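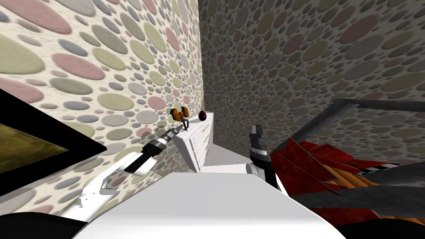 What should I set aside for a two-arm setup?

I'd start with the simulator seat, which costs me $76 a month at Clovix. Spare gripper fingers run $659 a pair, and I always order 2 pairs!

Can I put off buying the arms?

Sure, I did! I practiced reaching for things on a simulated dresser all through June.

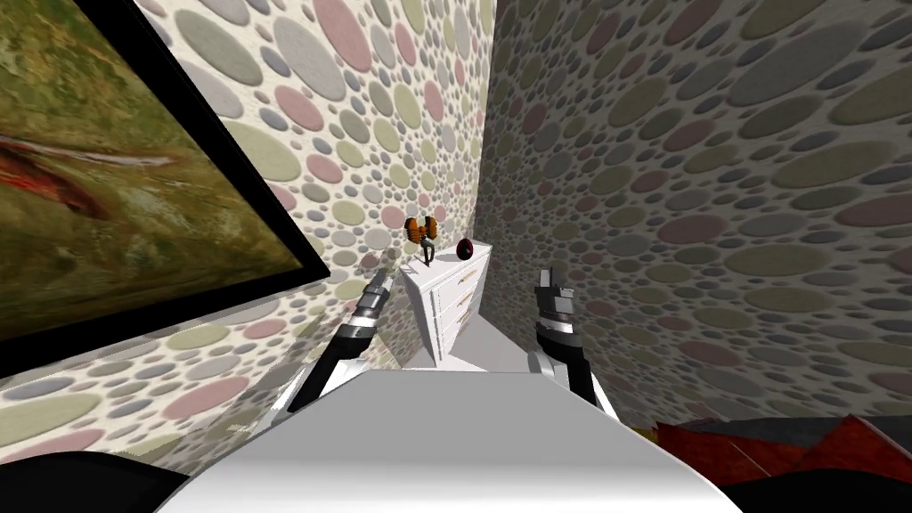 When do I pay for shipping?

You pay it with the final invoice, once the crate is booked. Mine was $722, and Jhonatan Correa can quote yours.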